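Workshop > Bench Notes > Software

Tips Cleaning Sharpening Wiring Software Storage Ask

Software Tips for a Small Arm on the Bench

Most of the trouble people have with a hobby arm gets blamed on the motors, and most of it is in the software.

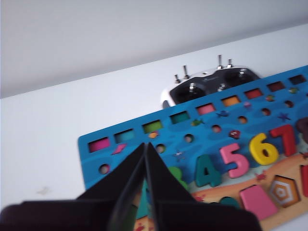 These notes were collected at the Bornerus workshop from people who run pick-and-place jobs on a bench, with a camera at the wrist and a two-finger gripper. The practice task is usually a child's wooden number puzzle. It's cheap, the pieces are bright, and the holes show you quickly when a position is off. The same tips hold for sorting screws or loading a drill jig.

Setting up the camera

Turn off auto exposure and auto white balance before you do anything else. A wrist camera sees a white wall one moment and a dark gripper finger the next, and the driver will chase the brightness up and down all through the move. A color threshold that found the yellow piece at the start of the move will lose it halfway across. Set exposure by hand with the lights you plan to work under, and write the value in the config file, where the driver will load it at startup. Some drivers forget manual settings when the cable is unplugged. Read the value back after every start and have the program stop if it doesn't match.

Mask out the fingers. They show up in every picture the wrist camera takes, and a detector that looks for dark blobs will find them every time. Save one picture with the gripper open and one with it closed, paint over both outlines with a few pixels to spare, and use the combined shape as the mask. If you change fingertips, make a new mask the same day.

Do the hand-eye calibration with the gripper fitted and the cable tied down as it will be in use. Take the calibration poses from many angles and tilt the wrist in all of them. Poses that only slide sideways give a small error on screen and a bad result on the bench. Senga Jardine uses 43 poses and throws away the blurry ones by eye. You can get by with fewer, but keep back a handful that the solver never sees and check the answer against those.

Check the clock. The image has a time stamp and the joint angles have a time stamp, and on a cheap setup they come from two different places. Move the arm slowly past a corner of something, then quickly, and compare where the software says the corner is. If it shifts with speed, you have a delay to correct. Until you've fixed it, stop the arm completely before taking the picture you measure from.

Finding the pieces

Work in hue and saturation, with the brightness limits left wide. Teal and green are the pair that gets mixed up most on painted wood, then red and orange. Pick the thresholds from pictures taken at both ends of the board. One end is nearly always in more shade.

Printed pictures are a nuisance. A puzzle board with fish and crabs printed on it has small patches in the same colors as the pieces, and a plain color search returns all of them. Set a minimum area, worked out from the height of the camera. After that, check for thickness if you have a depth sensor. If you don't, take a second picture from a slightly different spot. A raised piece shifts against the board and a printed fish does not.

For round holes, expect ellipses. The wrist is rarely square to the board, and a circle detector run on the raw picture will miss half of them or put the center too low. Find the board plane first, flatten the picture onto it, and look for circles after that. A row of holes helps too. Fit one line through all the centers and reject anything that falls well off it.

Keep the raw pictures. Every failed grasp should leave behind the picture, the joint angles, the thresholds in use and what the program decided. Falari, the logging script most people here use, writes these to one folder per attempt. Any script will do as long as it saves before the grasp and not only after. Crashes tend to happen in between.

Planning the move

Put the table in the planner. It sounds obvious, and people skip it for the first week. Add the table, the wall behind it, and a plain box for anything that stays on the bench, such as a stand, a radio or a lamp base. Boxes are fine. A detailed mesh slows the planner down and gains you nothing at this scale.

Add the held piece to the collision model when the gripper closes and take it out when the gripper opens. If you forget the first, the arm drags the piece through its neighbors. If you forget the second, the planner refuses to move and gives you a message about the start state. Anyone using Predton should look at the "attached" list in the side panel before hunting for some other cause.

Split every pick into four parts: a free move to a point above the piece, a straight line down, the close, and a straight line back up. Let the planner choose the path only for the first part. For the straight lines, ask for a linear move and check how much of it was solved before you run it. Many planners will return the first portion of a line and report success.

Start each plan from the measured joint positions. Using the end of the last plan saves a moment, and it goes wrong the first time a joint stops short.

If the wrist spins all the way around between two nearby poses, the solver has picked a different arm solution. Pass it the present joint angles as the seed, and narrow the software limits on the last joint. A puzzle piece doesn't need a full turn in each direction.

Set the speed limit in the config file and leave it out of the scripts. Heloísa Xavier spent an evening looking for a slow arm and found a speed factor set in three separate places, each multiplying the last.

Closing the gripper

Close until the current rises or the fingers stop, whichever comes first, and then read the width. A width of nothing means you missed. A width larger than the piece means you caught it on a corner or picked up two. Put the expected widths in a small table, one line per piece, with a tolerance on each. Painted wood varies more than you would think within a single set.

Don't set the grip force to maximum to cure slipping. Look first at whether the fingers met the piece square. Rosângela Brito's rule is to lower the force until pieces begin to drop, then bring it up by a quarter and leave it.

Zero the gripper at each start with nothing between the fingers. If your gripper opens fully on power-up, have something ready under it.

Putting a piece down

Position control alone will not fit a snug block into a slot very often. If the arm reports force or motor current, lower the piece until it touches, then move it in a small spiral with light pressure until the height drops. Stop the spiral as soon as the height changes. Set a limit on the size of the spiral that is smaller than the distance to the next slot, or the arm will happily put the block next door.

With no force reading, tilt the piece a little, touch one edge into the slot and then bring it level. It's slower and it works well on straight-sided blocks. Hexagons are harder.

Take a picture after every placement and compare it with the one from before. Check the slot you were filling, and check the slots on each side of it.

Looking after the code

Name the units in the variable. height_mm and angle_rad are ugly and will save you a fingertip.

Keep calibration files out of the code folder and put the month in the file name. The one in use on our bench is marked March 2025, and anything older has been moved to an archive folder where the program can't find it by accident.

Pin the versions of everything. Natanael Lacerda updated one vision library in November and lost two weekends to a change in the order of the corner points. Write down what is installed on the day the setup works.

Run each change in simulation, then on the arm at low speed with a hand on the stop button, then at normal speed. A replay test is worth having as well: feed the saved pictures through the detector and compare the results with the last version. Our set has 361 pictures and takes less time than making coffee. Add a picture to it whenever the detector gets one wrong.

Make the stop button cut the power through hardware. A stop in software is a convenience, and it shares a computer with whatever just went wrong.

If the program loses the arm's position for any reason, have it stop and wait for a person. Automatic recovery can come later, after you've read enough logs to know what it would be recovering from.

A sticker on the base with the tool length written on it costs nothing. Ours has been corrected twice in pencil, and the config file should say the same number.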